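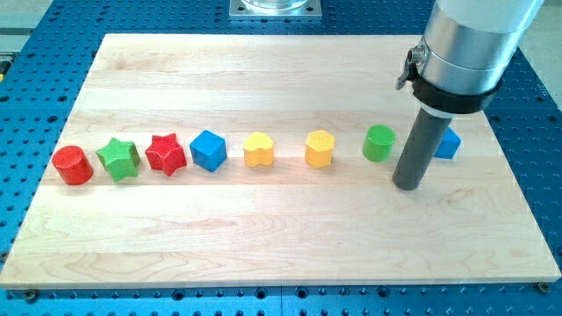
Monday, March 11, 2019

Spent the morning on the blue table. The maple board is back down flat on the perforated top, planks running left to right. It had picked up a slight rock over the weekend, which went away once I wiped the table and set the board down again. Checked with the long straightedge in both directions and got 2 mm of hollow near the middle seam. Good enough for blocks. If we want to do anything finer on it, it needs planing, and Udstead quoted 40 dollars for that last time.

Laid out the toy blocks in a row across the middle. Eight of them for now. I tried spacing them by eye first and the row wandered toward the back, so I used the edge of a steel rule along one of the plank seams and that was much easier. Suggest we always use the seam. No pencil marks on the board please, they don't come out of the pale wood and the last lot had to be sanded.

Glare: with the blinds up there is too much light on the maple by ten o'clock. Half down is better.

Blocks. The Wulness set came as a box of 100 and a fair number are not fit for use. Paint chipped on the corners, a few with glue on one face from the Yordanov display. I put the bad ones in the shoebox under the bench. Weighed what was left in one go, 390 g on the kitchen scale, tray subtracted. Did not weigh them one by one.

Zonbridge says the replacement set ships this week. Asked them again whether the colors match the old ones. No answer yet. If the reds are different I would sooner change the whole row than mix.

The table itself could use a vacuum. The holes collect sawdust and it comes up on the underside of the board, which I think is where the rock came from. Brush attachment is in the second drawer.

Still to do:
wipe the board with a dry cloth only, no oil
order felt pads, thin ones
write the block sizes on the lid of the box
ask Udstead if the price for planing still holds

Left the board where it is. Please don't lean on the front edge.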